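Pushing Blocks with One Finger
Project report, Robotics Laboratory course
Group Narkari
26 December 2018

1. Task

Our group had to make a robot arm that moves small blocks on a board by pushing only. A spoken or typed command such as "move the red star to the blue cube" should be enough. The course allows a gripper, but we chose the pushing task, which was proposed by the group Tesska in July and left unfinished by them.

2. Setup

The arm carries a straight tool which we call the finger. It stays vertical all the time and moves only in a plane above the wooden board. The height is fixed in the software, so the controller has to decide two numbers only, the step in x and the step in y. The blocks are 3D-printed in several shapes and colors. Some shapes exist in more than one color, therefore the program must understand both words of the name. A printed square marker beside the board gives the camera a fixed reference. 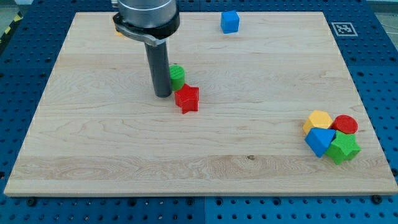

Figure 1. The finger beside the green cylinder and the red star. The yellow hexagon is in the cluster on the right.

3. Data and training

We collected 1,408 short pushes by hand control. Each push was saved with the positions of the blocks and with one sentence. Two of us wrote the sentences and a third member checked the spelling, because in the first week we had "hexagon" in three different forms. We removed the pushes where the tracking lost a block. The network is small and was trained for 500 epochs on the laboratory computer Prener.

4. Results

We made 81 test runs with new start positions. In 39 of them the named block arrived at the goal before the time limit. This is less than we hoped. The cylinders were easier than we expected. The stars were the most difficult, as they turn when the finger touches a point and then slide away to the side.

Blocks that stand close together are also a problem. The finger can not enter between them, so it moves the whole group. We tried to add a rule which first separates the group, but it often pushed a block near the edge of the board and we switched it off again.

5. Next steps

We would like to record more pushes with touching blocks and to let the finger go around a block before it pushes. The group Obradović will use the same board next term, and our code and the sentence list are in the shared course folder.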